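Home Stories Poems Back Issues Submit About

The Good Soap

When Hanneke De Smet came back to Silthorpe to clear out her aunt's house, she had given herself 2 days for the job, and she spent most of the first one in the kitchen drinking tea with the neighbor. Yae Kudo had brought a lemon cake, you see, and it would have been rude to let it sit there, and after the cake there were all the stories to get through – the flood, the wedding that had to be moved into the feed store, the winter her aunt had taught half the street to play canasta and then beaten every one of them at it.

"She kept everything," Yae said fondly. "You'll want more boxes."

So Hanneke drove out for more boxes, and by the time she got back it was dark and raining, and she went upstairs meaning only to wash her face.

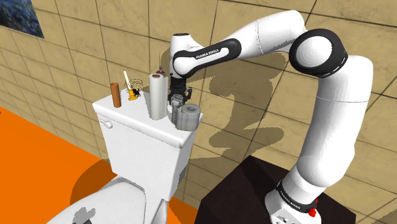
In the linen closet, behind the towels, she found the letters. They were tied up with kitchen string in an old Jotine biscuit tin, and they were all from a man named Willy Van den Broek, whose name she had never once heard spoken in that house. She sat down on the hall carpet in her coat and read the top one. It was mostly about a dog. The second was about the dog too, and about a ferry that had run late, and only at the very bottom, squeezed in sideways where he had run out of paper, did it say that he still had the good soap she'd given him and couldn't bring himself to use it.

Hanneke read that line over a few times. Then she turned to the next letter, and the next, while the rain came down the gutters and her tea went cold on the stairs. There were nearly 100 of them, and the dog grew old and was replaced by another dog, and the soap was mentioned every February, on her aunt's birthday, as faithfully as a card. 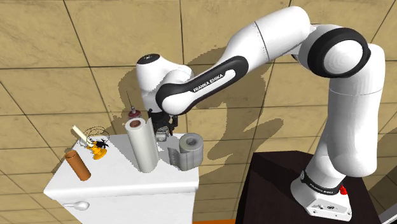
A robot arm over a white cabinet with paper rolls

In the morning she carried the tin next door in her slippers. Yae looked at it for a long moment and then put the kettle on, and got down the nice cups.

"He lives over the bakery now," she said. "194 Mill Street. He still has a dog, I believe. A terrible one."

"Does he know she's gone?"

"He sent the yellow roses, dear. The ones without a name."

Hanneke thought about the long drive home, and the boxes she hadn't filled, and then she asked whether there was any of that lemon cake left, and whether Yae thought he might like a slice.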